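Drinks table, the gallery

Posted January 15, 2023

I went off and repainted the laundry this week (a whole other saga). Anyway! Two pictures, and a bit of chatter to go with them, because I can't seem to post anything without the chatter.

For anyone new, we've been setting up a self-serve drinks table for our neighbourhood mornings. Before this it was a dented urn and a jug of cordial with a tea towel over it, and by the time you got to the front of the line the jug was sticky right up the handle. I wanted something people could walk up to, stick a glass under and walk away from. Gunnel Grønli lent me a catalogue from Tangen and I spent far too many evenings with it, folding down corners and changing my mind about the colour.

The white table was the easy bit. It wipes down in no time and you can spot a drip from across the room, and believe me, there will be drips. The trays do most of the hard work there. Each dispenser has its own stainless-steel one with a slotted grate on top, and I'm a bit smitten with them. They lift straight out and go in the sink with hot water and a squirt of detergent. Dry them with a soft cloth straight away if you're fussy about water spots. I am very fussy about water spots.

Pale stuff first, in one of the ribbed glasses, under the dispenser with the big black body.
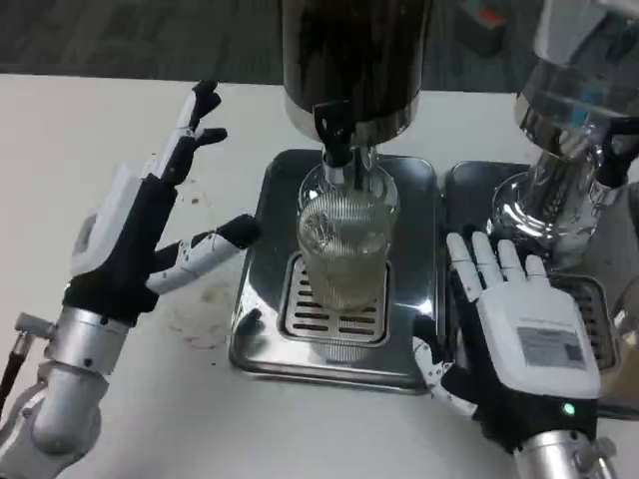 Bernice Odoi: We had a cold drinks table at ours in July and the one thing I'd do over is the glasses. Ribbed ones are so much easier to hang on to, but give the ribs a proper scrub with a bottle brush or they go cloudy. And put out more than you think! I had 20 and we were washing up before the speeches.

Bernice, you're a treasure, and the bottle brush is on my list. I've been putting mine through the dishwasher on the short cycle, which might explain the slightly foggy ones at the back of the cupboard. I'd go a ribbed glass over a smooth one any day, even for coffee. Holger Nyberg reckons coffee belongs in a mug and nothing else, and he's welcome to bring his own.

Speaking of coffee, that's what everybody really comes for, so on to the second picture. I like it best in a glass because you get to see the colour, and a good dark brown makes me happy before I've even had a sip. The only trick with filling is to leave yourself some room at the top. Fill it to the brim and you'll be doing that tiny shuffling walk back to your chair, and half of it will be on your sleeve anyway.
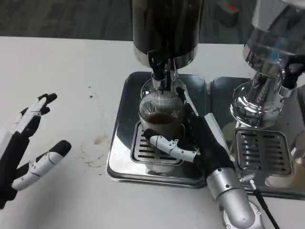 Coffee in a ribbed glass, on the slotted grate.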